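What I Learned Writing the Rules for Our Gripper Sessions
Zawadi Mollel — individual report, Drurow project

When our team split up the Drurow work, everyone wanted the training code or the hardware. I got "session rules and good practice," and I'll admit I sulked for a day or so. Then I read through the notes from our first round of recordings and saw why we needed someone on it (six of us had collected data, and we had six different ideas of what a finished pick looked like!).

So my part was a short rulebook for anyone recording with the hand-held gripper. I started from the safety sheet our lab at Valderrama already had, but that one is written for the big arm behind the fence — lockouts, emergency stops, who holds the key. Hardly any of it helps when you're sitting at a table with the tool in your own hand. I kept the parts on pinch points and checking screws before you start, and wrote the rest from scratch.

The rule I fought for hardest is about fingers. Keep your free hand out of the box while the gripper is closing, and if you have to untangle something by hand, end the recording first and start a new one. People grumbled, and I get it, it's slow. But a clip where a person quietly helps teaches the wrong thing, and it's also how you get pinched.
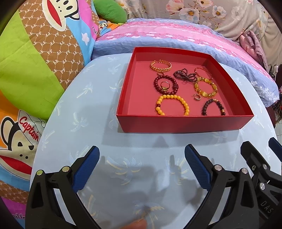
Small-item sorting: jewelry in an open box, gripper fingers at the near side.

Jewelry got its own page. Beads roll, strands twist up on themselves, and a ring can end up inside a bracelet, so "pick up one item" needs a definition. Mine says that if a second piece comes along for the ride, you put both down and mark the try as a miss. No shaking it loose! Bracelets get gripped on the beads, never on a charm. Thin bangles get a light squeeze and a slow lift.

We logged 2,637 tries in November and 2,081 of them passed under the new rules. My teammates thought that looked bad next to our old numbers, but the old numbers had no shared definition behind them, so I wouldn't compare the two.

What I'd change: my wording on backgrounds is too vague. It says "keep personal things out of view where you can," and everybody read that differently, especially people recording at home. I'd also like a proper label for a dropped item, which right now gets lumped in with misses. Both are on my list for version two, along with a shorter checklist that fits on one side of paper.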